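Left hand stops closing above the dish rack, no error shown. What should I check?

Asked by Babita Saxena

Hello everybody. I am responsible for a two-arm robot with five-finger hands, and our present task is loading and unloading a dish rack at a kitchen sink. For 41 runs it went well. Now the left hand arrives at the cup, opens, and then the fingers do not close. The arm keeps its position and the controller reports no error. After a wait the program gives a timeout and I must start again from the home position.

I have already restarted the controller and changed the order of the items. The timeout was 200 milliseconds at first. I raised it to 500 and the failure came a little later, but it came.
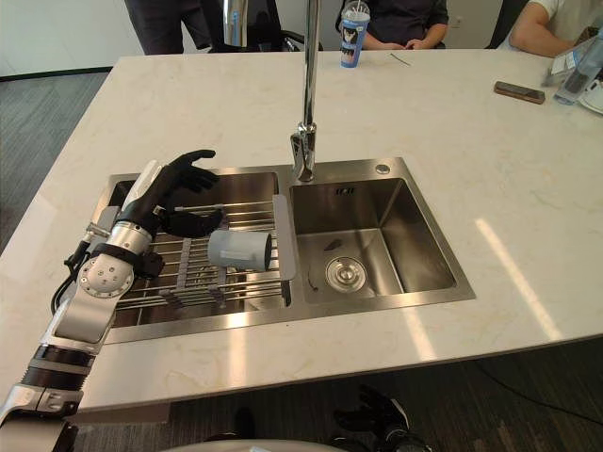 The fault is only on the left side, and this confuses me, as both hands have the same firmware and the same settings. The right hand closes every time I command it. I ran the finger test from the Stokon menu with the arm in the home position and the left hand passed it completely. So it fails only when the arm is stretched out over the sink. The left arm also has its cable outside, hanging in a loop from the side of the arm near the edge of the counter, and there is a strap at the wrist. I did not think about these before. Could a cable give such a fault without any error message? I would prefer not to open the hand if it is not necessary.

There is a second thing, maybe related. In the wrist camera view the picture sometimes freezes for a moment when the wrist turns. I cannot say if it freezes in the same runs where the fingers do not close, because I did not save the two logs together.
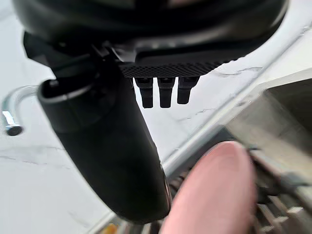 Narendra Nishad

Yes, a cable can do this. If the hand loses its connection for a very short time, many controllers simply keep the last command, and the last command in your case was "open". When the connection returns, everything looks healthy again, so there is nothing to report.

Please do it in this order:

Press the emergency stop and wait until the arm is supported before you put your fingers near the wrist. A hand which ignores a close command may still execute it later, and this is the real danger here.

Loosen the strap and look at the cable under it. Look for a flat place or a sharp bend.

With the power off, move the arm slowly to the stretched pose and watch the loop. It must still have slack at the end of the movement. It must also not catch on the edge of the counter when the arm comes back.

Then power on again, keep the arm in the stretched pose, and run the same finger test there. The test at home position tells you very little, as the cable is relaxed.

Please also put the timeout back to 200. A longer timeout only hides the fault — and it gives you a longer time in which you don't know what the hand will do.

Jyoti Rawat

Had the same with ours, it was firmware. Update it and try.

Berenice Cortés

I don't agree that firmware is the first suspect, when the other hand has the same version and works. I would follow Narendra, and add one thing about the camera. If the camera and the hand share a connector at the wrist, the freezing picture is your best witness. Record both logs with one clock and compare the times. In our case they matched exactly, and the cause was a connector not pushed in to the end.

Until it is repaired, I would use only light items which don't break, and keep people out of reach of the left arm. We also continued our tests with dishes in the rack while we searched for the fault, and I regret it, as one late close command pushed a bowl into the sink. 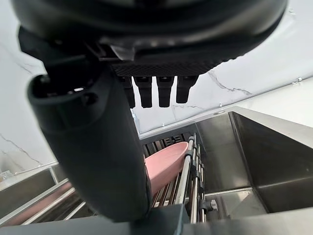 Wrist camera view, pink bowl in the dish rack

Babita Saxena

Thank you to all. I did the finger test in the stretched pose and the left hand failed 2 times. With the strap loosened it passed. I could see a flat place on the cable where the strap was pressing. I have ordered a new cable from Grikance and the left arm stays switched off until it comes. The connector I will check on the same day, and I will write here what the camera log says.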